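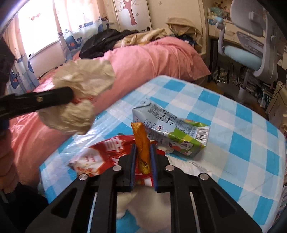

Rakiya Etim didn't own a bike until she was forty-one. Two years later she rode 833 miles to her sister's front door, and if you give her even half a chance she will tell you about every hill on the way. I gave her the chance, and I'm so glad I did!

"I learned in a church parking lot," she says. "My neighbor ran behind me holding the seat, like you do with a little kid. I went straight into a hedge. I got up and I wanted to go again right away."

For a while she rode to work and back and that was it. Then her sister moved to Solberg, and over the phone one night Rakiya said she'd come and visit by bike. She meant it as a joke. Her sister laughed for a bit too long, and that settled it.

Her bike is a Namumex, a steel touring model in a green she calls "hospital green" with a lot of affection. She bought it used from Bisport, the little shop behind the post office, where Sachiko Furukawa has been fixing wheels since before Rakiya could ride at all. Sachiko talked her out of the bike she first wanted.

"She had her eye on something very light and very fast," Sachiko told me when I called the shop. "I said, put two bags on that and ride it down a gravel road, then come back and see me. She came back and bought the green one."

The trip started on a Saturday in May, in rain. Rakiya had planned for short days at first, and she's still pleased with that decision. Her tent, a Vurnex she'd practiced putting up in the living room, leaked at one corner the very first night, so she slept curled up in the other three.

"I was so happy, though," she says. "I can't explain it. My socks were soaked and I was lying there grinning at the ceiling of this tent."

What did she eat? Everything, basically. She talks about food on the road the way other people talk about the views. Peanut butter out of the jar with a spoon, gas station burritos, a whole cherry pie from a farm stand that she had meant to make last (it didn't see sundown). She learned to eat before she got hungry, and to keep something small in the handlebar bag for the last hour of the day, when everything starts to feel uphill. 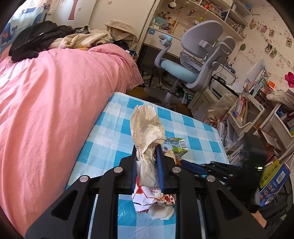
*A snack wrapper, a tissue and a small drink carton on the checkered tablecloth.*

I asked about the bad days and she had one ready. She'd had two flats before lunch, out of 4 for the whole trip, and the second one came on a long empty road with a headwind so strong that her map blew into a field. She sat down in the grass and cried, and then she called Sachiko.

"I wasn't even asking for help with the tire. I knew how to fix the tire - she'd made me do it over and over in the shop until I could do it with my eyes shut. I just wanted to complain to somebody who'd get it."

Sachiko remembers the call. "I let her talk. Then I asked which way the wind was supposed to go tomorrow, and she looked it up and it was going to be behind her. She hung up on me, she was so excited."

The next day was her longest by far. She rolled into a campground after dark and had to borrow a flashlight to find her own tent stakes. People along the way kept surprising her, too. A retired couple gave her their porch for the night. A boy on a BMX rode beside her for an entire town, asking what gear she was in.

She kept a diary the whole way, 167 pages in pencil, and she let me flip through it. A lot of it is weather and what hurt. One entry just says "DOWNHILL" across both pages.

Her sister was standing in the driveway when she got there, holding a garden hose, because she thought Rakiya might want to rinse off the bike. "I wanted to rinse off me," Rakiya says. She stayed for 5 days and took the train home with the Namumex in the baggage car.

She's already got the next one picked out, a loop along the coast this time, and there's talk of Sachiko closing the shop for a couple of weeks and coming with her. I asked what she'd say to somebody who thinks they've left it too late to learn.

"Find a parking lot," she says. "Find somebody who can run a little. And check for hedges."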